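About Gatance

Reading time: 2 minutes

We help small workshops and college departments work out what automation they need, what it will cost and when to buy it. Gatance started in Farkalbridge, above a bicycle shop, and we still love the moment when a rough idea turns into a proper plan with numbers in it!

Most people come to us with a job in mind and a quote that frightens them. We begin with the job. What gets picked up, where does it go, how often, and who is standing next to it? From there we build a budget sheet covering the arms and hands, the guarding, the training days, the spare fingers (there are always spare fingers) and the floor space. Our smallest plan so far came in at 625 pounds, for a second-hand conveyor and a weekend of rewiring. We were as pleased with that one as with any of the big ones.

Before anyone signs an order, we like to try the task out in simulation. It takes a few days, and it has changed the shopping list more often than we can say.

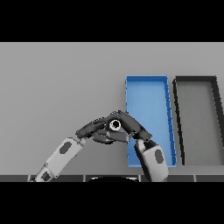 Two-handed handling in simulation: a small white ring, with the blue tray alongside.

The Dolan plan is a good case. They had set money aside for two arms with jointed hands, and we spent much of June trying out grips and tray positions on screen. In the end they kept both arms, bought plainer trays and moved 900 pounds across to maintenance - a line that is nearly always too thin in a first draft.

Hikov is our planning workbook, and we're very fond of it. It holds 1831 priced items, from cable clips to complete cells, and we go through the whole lot twice a year. Clients keep their own copy and can change anything they like. Roughly 73 workshops and departments use it now, and their corrections have made it far better than we could have managed alone.

We don't sell equipment and we take no commission from people who do. First conversations are free, and you're welcome to bring a half-finished spreadsheet.

Page updated 2/12/18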